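Plank floor direction in a small room – along the long wall or diagonal?
Flalwood Home Forum > Floors and Walls

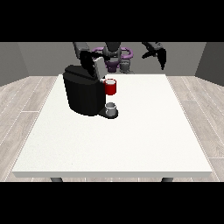
Light grey planks on the diagonal, grey walls, big white table.

babar_satti
Good evening to all. I am planning the floor in our back room and I would like to hear opinions before I order the boards. The room is a rectangle, not big, with one window at the short end and the door in the long wall. We will use it for eating and for my daughter's homework, so there will be one large white table in the middle and not much else.

I like the look of planks which run to the corners. My wife likes it also. But the fitter who came from Chaudhry Flooring told us that diagonal is a waste of money in a room of this size, and that he would charge two days more for it. His price for straight laying was 700 including underlay, and for diagonal he did not want to give a price on the same day.

So my questions are these. Is diagonal really so much more work? And does it make a small room look wider, as I have read, or is this only something that people repeat? I have read it in many places but none of them showed the same room both ways.

Thank you in advance,
Babar

mossgate
Straight. Always straight, parallel to the longest wall, and towards the window if you can have both. With diagonal you have an angled cut at both ends of every row and the small triangles in the corners are a pain. I did a hallway like that once and I was picking sawdust out of my ears for a week.

Your fitter is not trying to cheat you. He just doesn't want the job.

pennyfold
I disagree with mossgate. We have diagonal in our dining room, laid by my brother-in-law, and I would do it again tomorrow. Our walls are not square (old terrace, nothing is square) and with straight boards you would see the last row getting thinner and thinner along the skirting. On the diagonal your eye doesn't catch it at all.

Waste was more, yes. We bought 5 extra packs and used nearly all of them, but one of those was my brother-in-law measuring from the wrong side of the line.

babar_satti
Thank you both. Pennyfold, this is interesting, I did not think about the walls. I measured this evening and the room is 40 mm wider at the window end than at the other end. Is this a lot?

mossgate
40 mm over the length of a room, you will see it if you start from one wall and just carry on. You fix that by splitting the difference. Snap a chalk line down the middle, lay out from there, and cut a taper on both sides. It still doesn't need diagonal.

tealight_77
Can I ask what the boards are? Click laminate, engineered, real wood? It changes the answer quite a bit. With click boards the diagonal is fiddly, because you have to angle each one in and there is no straight wall to knock against. With glued boards you can do what you like.

babar_satti
It is click laminate, Vonex, the light grey one with a pale edge. I have only a sample piece at home. The grain is very weak, almost you cannot see it, and this is what we wanted because the walls will be grey too.

tealight_77
Then think about the seams. When the grain is faint, the lines between the boards are the pattern. On a floor like that the direction matters more than people expect, and I would say diagonal looks smart but also busy. Put the sample under the light from the window and see how strong the edge is. If the edge nearly disappears, you will pay extra for something you can't see.

About the room looking wider – I think it is half true. It stops the room looking like a corridor. It does not give you any more room to pull out a chair.

pennyfold
Corridor is exactly the word. Ours felt like a train carriage before.

mossgate
It felt like a train carriage because you had brown carpet in there, Penny. I've seen the photos.

pennyfold
The carpet was beige.

oldrange
Whatever you decide, leave the boxes lying flat in the room for 2 days before you start, and keep the gap at the wall. More floors are ruined by a missing gap than by the wrong direction. Also, if the table is heavy, put felt under the legs from the first day and not after the first scratch.

One more thing. Ask at Urbridge Tool Hire for a mitre saw with a stop. If you set it once at 45 degrees, the cuts go quickly, and then the extra two days your fitter talks about is more like one long afternoon.

babar_satti
Thank you oldrange, I did not know that they hire saws. I will go there in the morning.

I looked at the sample by the window, as tealight_77 advised. The edge is visible, a thin pale line, and from the door I could still see it. My wife says that this decides the matter. I am less sure, but I have asked the fitter for the diagonal price in writing – if it is too high I will try the laying by myself in April, when I have some free days.

mossgate
Start in the corner behind the door then, and buy more boards than you think.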